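구독 회원 대상 식사권 이용 안내 및 지난 분기 정리

본 블로그를 찾아 주시는 독자 여러분께 감사의 말씀을 드립니다. 지난 1월부터 여러 분께서 외식 할인 회원권의 이용 조건에 관하여 문의를 주셨습니다. 개별 답변만으로는 같은 내용을 반복하게 되어, 필자가 한 해 동안 직접 이용한 경험을 바탕으로 관련 사항을 정리하여 게시합니다. 본 글은 특정 업체의 의뢰를 받아 작성한 것이 아니며, 모든 식사 비용은 필자가 부담하였습니다.

1. 회원권의 개요

필자가 이용 중인 회원권은 드로쿠스(Drokus)에서 운영하는 식사 멤버십입니다. 가입자는 제휴 식당에서 정해진 코스 메뉴를 할인된 가격으로 예약할 수 있으며, 예약은 피스텍스(Fistex) 예약 페이지를 통하여 이루어집니다. 두 곳은 서로 다른 회사이므로 고객 문의 창구 또한 나뉘어 있습니다. 회원 자격이나 결제에 관한 사항은 드로쿠스에, 날짜 변경과 인원 변경은 피스텍스에 문의하여야 합니다. 필자 역시 처음에는 이를 알지 못하여 인원 변경 요청을 엉뚱한 곳에 보냈고, 회신을 기다리는 동안 변경 기한이 지나 버린 일이 있습니다.

가입 후 발급되는 회원 번호는 예약 시와 식당 방문 시 모두 필요합니다. 문자로 받은 번호를 삭제한 경우 재발급 절차를 거쳐야 하므로 별도로 적어 두시기를 권합니다.

2. 제휴 식당 이용 기록

지난 분기 중 가장 만족스러웠던 곳은 프라그쿠(Fragkou)입니다. 지중해식 요리를 중심으로 하는 식당으로, 회원에게는 2인 기준 전채, 주요리, 후식으로 구성된 저녁 코스가 78유로에 제공됩니다. 필자 부부는 전채로 구운 문어와 렌틸콩 샐러드를, 주요리로 양고기 찜과 농어구이를 선택하였습니다. 농어는 껍질이 고르게 구워져 있었고 함께 나온 회향 절임의 산미도 적절하였습니다. 양고기는 간이 다소 강하였으나 곁들인 보리와 함께 먹기에는 무리가 없었습니다.

주방을 책임지는 프로드로모스 마브로마티스(Prodromos Mavromatis) 씨는 영업이 끝날 무렵 홀에 나와 손님들과 인사를 나누었습니다. 후식으로 나온 세몰리나 케이크의 시럽에 관하여 여쭈었더니 오렌지 껍질과 월계수 잎을 함께 우린다고 답해 주셨습니다. 집에서 같은 방식으로 시도해 보았으나 월계수 잎을 지나치게 오래 넣어 두어 쓴맛이 남았습니다. 다음에는 잎의 양을 절반으로 줄여 볼 생각입니다. 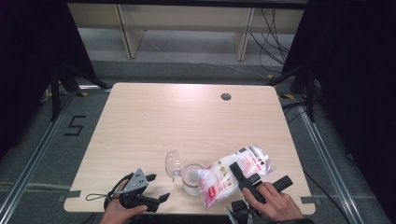 탁자 위의 투명 컵과 작은 유리병, 붉은 글씨가 인쇄된 흰색 봉지

3. 예약 시 유의 사항

제휴 메뉴는 모든 시간대에 제공되지 않습니다. 대다수 식당이 저녁 7시 이전에 입장하는 손님에게만 할인을 적용하며, 일부 식당은 점심에만 적용합니다. 예약 페이지의 첫 화면에는 이러한 제한이 표시되지 않고 식당별 상세 조건을 열어야 확인할 수 있습니다. 예약을 확정하기 전에 반드시 상세 조건을 읽으시기 바랍니다.

음료는 원칙적으로 할인 대상에서 제외됩니다. 다만 프라그쿠의 경우 저녁 코스에 4유로를 추가하면 하우스 와인 한 잔이 포함됩니다. 해당 선택지는 예약 단계에서만 고를 수 있으며 현장에서는 정가로 계산됩니다. 필자는 첫 방문 때 이를 놓쳐 와인을 정가에 주문하였습니다. 식당 측의 안내에는 문제가 없었으며, 이는 전적으로 필자의 부주의에 해당합니다.

봉사료의 처리 방식도 식당마다 다릅니다. 할인 전 금액을 기준으로 하는 곳이 있고, 할인 후 금액을 기준으로 하는 곳도 있습니다. 계산서에 기준이 기재되지 않은 경우 직원에게 문의하시면 됩니다. 식품 알레르기가 있는 분은 예약란의 비고에 기재하는 것과 별도로 식당에 직접 전화하시기를 권해 드립니다. 비고 내용이 주방까지 전달되지 않은 사례를 독자 한 분께서 알려 주셨습니다.

4. 취소 및 환불

방문 전날 정오까지 취소하면 전액이 환불됩니다. 그 이후에는 예약금 40유로가 공제되며, 연락 없이 방문하지 않은 경우에는 해당 월의 나머지 예약까지 모두 정지됩니다. 필자는 감기로 인하여 당일 취소를 한 차례 신청한 적이 있고, 규정대로 예약금이 공제되었습니다. 진단서를 제출하면 예외를 인정한다는 글을 다른 곳에서 본 적이 있으나 약관에서는 그러한 조항을 찾지 못하였습니다.

환불금은 결제 수단으로 바로 들어오지 않고 우선 회원 계정의 적립금으로 표시됩니다. 현금으로 돌려받고자 하는 경우 계정 메뉴에서 별도로 신청하여야 합니다. 적립금에도 유효 기간이 있으니 확인을 미루지 않으시는 편이 좋습니다. 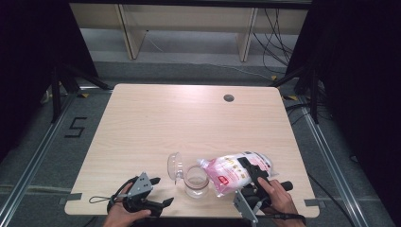
모서리가 둥근 나뭇결 탁자, 투명 용기와 봉지가 놓인 모습

5. 프루컴 지역 식당에 관하여

프루컴(Prurcombe)에 거주하시는 독자들께서 해당 지역의 제휴 현황을 문의해 주셨습니다. 필자가 확인한 바로는 현재 저녁 코스를 제공하는 곳이 없으며, 부둣가의 작은 식당 한 곳이 점심 메뉴로 참여하고 있습니다. 필자는 3월에 그곳을 방문하여 생선 수프와 감자 오믈렛을 주문하였습니다. 수프는 건더기가 넉넉하였고 빵은 직접 굽는다고 하였습니다. 오믈렛은 속이 다 익지 않은 상태로 나왔으나 이는 취향에 따라 평가가 갈릴 것으로 보입니다. 좌석 간격이 좁아 유모차를 동반하시는 분께는 창가 자리를 미리 요청하시도록 권합니다.

주차 공간은 식당에 마련되어 있지 않습니다. 언덕 위 공영 주차장을 이용한 뒤 계단으로 내려와야 하며, 비가 오는 날에는 계단이 미끄럽습니다.

6. 비용에 대한 소견

필자의 회원 번호는 끝자리가 3366으로, 가입 당시에는 연회비를 회수할 수 있을지 확신하지 못하였습니다. 한 해를 이용해 본 결과 두 달에 한 번 이상 저녁 외식을 하는 가정이라면 가입을 검토할 만하다고 판단합니다. 반면 주로 주말 늦은 저녁에 외식을 하시는 분은 시간 제한으로 인하여 혜택을 충분히 이용하기 어렵습니다. 혼자 식사하시는 분을 위한 메뉴도 아직 부족한 실정입니다. 이 점은 드로쿠스 측에 서면으로 건의하였으며 검토하겠다는 회신을 받았습니다.

문의 사항은 댓글로 남겨 주시기 바랍니다. 개별 예약의 변경이나 취소는 필자가 대신 처리해 드릴 수 없으므로 해당 업체의 창구를 이용하여 주십시오. 다음 글에서는 프라그쿠의 여름 메뉴를 다룰 예정입니다.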